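Home Explore Notifications Messages Profile

Hovport Retail Systems
@hovport_retail

1/ Planning note for stores considering a handling arm for shelf work in the coming financial year. Budget requests close at the end of February. We set out below what we have learned from preparing our own request.
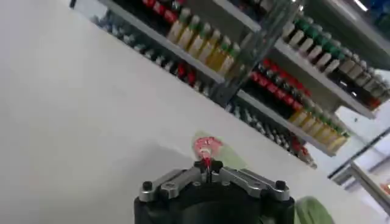

18 replies 43 reposts 126 likes

2/ The first point concerns the order in which decisions are taken. Several sites asked for an arm and then looked for work to give it. We now ask each site to submit its product list first, with pack sizes and shelf heights. Requests without a list will be returned.

3/ Our own list ran to 61 product lines. Bottles made up the greater part of it. Small and soft-wrapped goods were fewer but took up most of the discussion, as one set of fingers rarely suits both.

6 replies 11 reposts 52 likes

4/ We obtained quotations from Ganodero and Plarnelent. The two were not laid out alike. One listed the gripper, wrist camera and mounting plate as separate items; the other gave a single price for the set. Please ask suppliers for an itemised quotation before any comparison is made.

5/ Consumables are easily missed. A spare set of gripper fingers was quoted to us at £2,177, and we have entered one set per arm per year. A site handling mostly glass may wish to enter two.

6/ Delivery is 12 weeks from order for either supplier. Installation is a further matter and depends on the floor, the power supply and access for the lift. Sites with a mezzanine should tell us now.

9 replies 14 reposts 61 likes

7/ On shelving: existing units may be kept in most cases. Dividers and upright panels should be measured and included in the site drawing. Clear panels in particular should be marked, as both suppliers asked about them and one wished to test against them before confirming a price.

8/ On lighting: please record the position of windows and glazed doors relative to the shelves, and the hours at which sunlight reaches them. Waweru, who carried out our site survey, charged for a second visit when this was left out the first time. The cost fell to the store.

4 replies 8 reposts 39 likes

9/ On staffing: the request form has a line for training. It is not optional. We have allowed seven hours for each member of staff who will work near the arm, and cover for their usual duties must be shown on the same form.

10/ Leasing remains open to sites that cannot meet the purchase price in one year. The lease includes servicing but excludes fingers and cables. Sites should note that the arm may not be moved between stores under the lease without written consent.

11/ The revised form and a blank product list are available from the equipment planning desk. Questions may be left under this thread and will be answered during office hours.

22 replies 17 reposts 88 likes

Show more replies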